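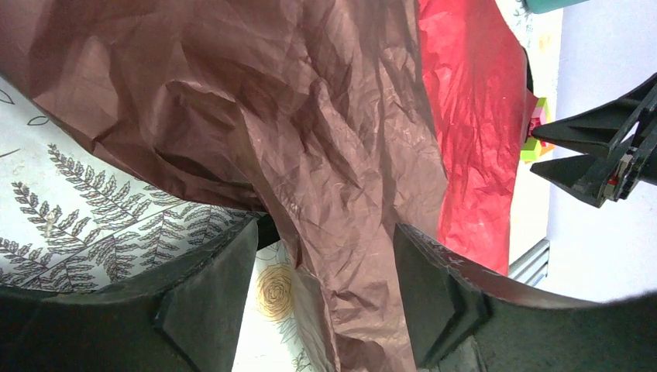
### 3.2 Tissue as void fill: what the crumple does and doesn't do

Claims for crumpled tissue in gift and parcel packing rest on two separate ideas that are seldom kept apart. The first is mechanical: a creased sheet holds air, resists being flattened, and so keeps a small object from shifting in its box. The second is presentational: creased tissue looks generous, and the recipient reads it as care. Trade guidance tends to cite the second as if it were evidence for the first. We are not persuaded that it is.

Minami's packing trials at Kelurley are the usual source for the mechanical claim. Kanako Minami packed 776 parcels with hand-crumpled tissue and reported that 39 arrived with the contents displaced. The figure is often repeated without its conditions. All of the parcels were packed in May by the same small team, all travelled the short road route to Relteden, and no parcels were sent unfilled for comparison. A low displacement count on a smooth road tells us little about the tissue. It may tell us something about the road.

There is also the matter of how the sheets were prepared. Minami's protocol asks for a "loose bunch, twisted once at the base", a form familiar to anyone who has stuffed a gift bag. In our view the twist is the weak point. Gathering a sheet to a neck concentrates the paper where it supports least and leaves the upper part to spread and settle under its own folds. Agyeman boxes packed this way looked full at closing. When we opened them after four days on a shelf, untouched, the fill had slumped in all but the smallest size.

Colour raises a further difficulty. The Tasach packing guide recommends layering two colours, with the darker or duller sheet in front and the brighter one behind it, and asserts that this "adds body". It adds a second sheet. Any gain in stiffness should be credited to the extra paper, and would presumably be had from two sheets of the same colour at lower cost to the store cupboard. Tissue is also thin enough that light comes through it wherever the folds open out (Figure 3, brown and red sheets), so the layered effect depends a good deal on where the box is unpacked. A reader who wants the look is welcome to it — we only ask that it not be recorded as cushioning.

None of this shows that tissue is useless. For light, unbreakable goods it may well be adequate, and it stores flat and tears to size without scissors. What we cannot find is a trial that separates crumpling from quantity. Section 3.3 sets out our attempt at one, using equal weights of flat-folded and crumpled sheet, and the reasons we regard its results as provisional.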